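Cleaning robots coming to our building, what happens to the team?
Asked in Work and Workplace, June

Hello everyone, hoping somebody has been through this. I'm a shift lead for the cleaning team at a serviced apartment block in Harkeck. We have 56 flats and there are 7 of us on the day shift, most of whom have been here for donkey's years. Management have told us they're trialling arm robots for the bathrooms, supplied through a company called Mayrhofer, and that it "won't affect headcount". I'd like to believe them, and they've always been decent to us, but the team are worried and I'm the one they come to at tea break. What changed for you day to day? And is there anything I should be asking for now, before it all gets settled without us?

Posted by dustpan_and_brush

I can tell you how it went at our place in Dondell, for what it's worth. We've had ours since last year, doing basins and worktops, and I was dead set against it at first (my knees have since come round to the idea!). Nobody lost their job here, but the job did change. I used to do a bathroom start to finish and then shut the door on it feeling quite pleased with myself. These days I go in first, clear people's bits and bobs off the side, set the arm going, and then come back and check its work, and in between I'm next door making beds. There's less bending and scrubbing, and a good deal more walking back and forth.

Basins are a fair example of what it's dealing with, and you'll know the sort well enough.
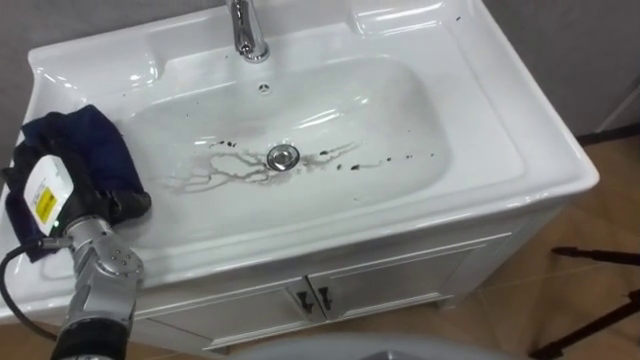
Cloth on the left side of the rim, brown marks still in the bowl round the plug.

What I'd ask for is time. Our rota was redone as though checking took no time at all, and for the first few weeks we were all finishing late. A flat rim is easy to look over, but you have to get your head right down to see behind a tap, and specks in the back corners are just what a guest will spot. We went to our manager with the late finishes written down and she put 39 minutes back into each shift. It doesn't sound much, but it made all the difference to us.

Ask who washes the cloths too. That landed on us without a word being said, and it's a surprising lot of cloths.

Posted by MarigoldsOn

They always say it won't affect headcount. Get it in writing.

Posted by tk200

I agree with getting it in writing, though I'd be a bit gentler about how you ask, especially if you get on well with them. I'm at the Dotness site, with 200 rooms, and what helped us most was having two of the cleaners in the room while the thing was being set up. They knew which taps drip and which worktops mark, and the people installing it had no idea. Those two now get a bit extra an hour for looking after it, and I'd push for that from the start, as it took us months of asking.

One more thought, about the older members of your team. A couple of ours were nervous of the tablet and kept quiet about it, so they ended up with all the heavy jobs while the others ran the machines. If you can, get everybody trained in the same week and swap people round. Good luck with it, and do come back and let us know how you get on.

Posted by second_floor_linen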